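Petty cash

Petty cash is a small sum of money kept on hand by an organisation to pay for minor purchases, such as postage or refreshments, for which a cheque or bank transfer would be inconvenient.

Imprest system

Most organisations keep petty cash under the imprest system. A fixed amount, known as the float, is handed to a custodian, who issues money against signed vouchers. At any time, the cash and vouchers held should together equal the float. When cash runs low, the fund is restored to its original level and the expenses are entered in the ledger.

Variations

Theophilus Addo distinguishes between fixed and fluctuating floats. Under the second, top-ups need not match the amount spent, and the balance is harder to check.

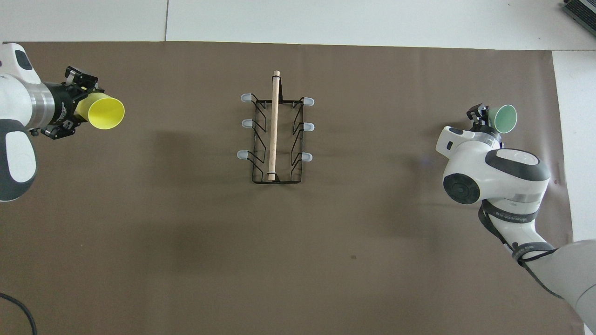
Controls

Duties are normally divided between 2 employees, one holding the cash and the other approving vouchers. Small differences are recorded in a cash over and short account.

See also: Bank reconciliation; Voucher; Cash book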